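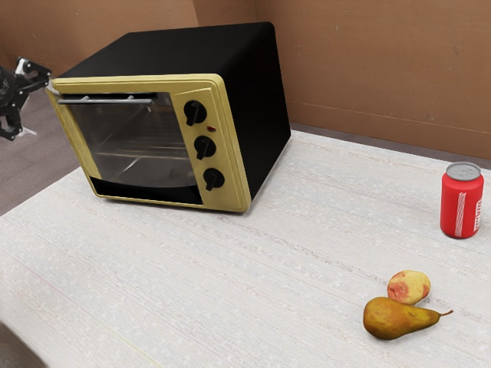
Ticket 242: Supplier statements not delivered to Verhoeven accounts mailbox
Opened: 1st September
Status: Resolved
Assigned to: Josefien Willems, Trerum Service Desk

We use cookies to remember your sign-in and language settings. Accept | Manage settings

Reported issue
Verhoeven advised that monthly statements sent from Zakix were missing from the shared accounts mailbox. Individual staff mailboxes were receiving mail as usual. No error message was returned to the sender.

Initial checks
The mailbox was within its storage limit. The junk folder and the deleted items folder were searched for the full statement period, without result. The sending address was confirmed with the customer and matched the address on record.

Message tracing showed that 12 statements had been accepted by the Drundura mail gateway and then placed in quarantine. Quarantine notices had been sent to a former administrator account, which is no longer monitored.

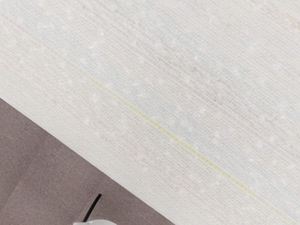 Page 2

Cause
Two filtering rules applied to the shared mailbox. The older rule held any message with a compressed attachment. The newer rule was intended to replace it, but the older rule had been left active and ran first.

Action taken
The older rule was disabled with written approval from the customer. All held statements were scanned and released. Quarantine notices now go to the current accounts supervisor. Zakix was asked to send a test statement, and the customer confirmed its arrival.

Customer follow-up
Verhoeven asked whether statements from before the trace period could be recovered. Drundura removes quarantined items when the retention period ends, and these must be requested again from the sender. The customer has agreed to do so directly.

The remaining gateway rules are to be reviewed in December under the existing support agreement. Please open a new ticket for any further missing mail and quote the number above.

Contact the Service Desk | © Trerum. All rights reserved. | Back to top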